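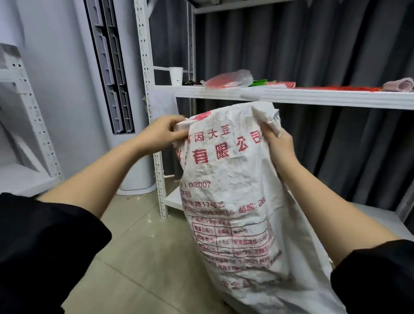

Réemploi des sacs tissés en polypropylène : notes pour l'intervention

Silvia Bartoš, atelier logistique de Plunwood, 20 minutes plus questions

1. Ouverture. Rappeler le périmètre : sacs de grande contenance, usage sec, deuxième rotation. Les big bags sont traités dans la session de Hudside, ne pas déborder.

2. Matière. Bandelettes de PP étirées, tissées à plat. Bonne tenue en traction, mauvaise tenue aux UV. Les plis marquent et ne partent plus ; ce n'est pas un critère de rebut. Bandelette rompue : rebut.

3. Marquage. Lire l'impression avant tout tri. Sur un sac à soja imprimé en chinois, on relève 有限公司 (société à responsabilité limitée), un téléphone, 邮编 (code postal). Le marquage d'origine ne vaut plus pour le nouveau contenu : étiquette Strobel obligatoire.

4. Contrôle. Sac debout, fond au sol, bord supérieur tenu à deux mains. Ouvrir, secouer, inspecter la couture de fond. Salissures de surface : brosse sèche. Odeur ou tache grasse : rebut.

5. Résultats de juillet. Environ 800 sacs contrôlés, 136 écartés. Première cause, la couture. Montrer le tableau, laisser lire.

6. Stockage. À plat, à l'abri de la lumière, 2 piles par rayonnage. Pas de contact avec le sol.

Si question sur l'alimentaire : hors périmètre, renvoyer vers Bridis.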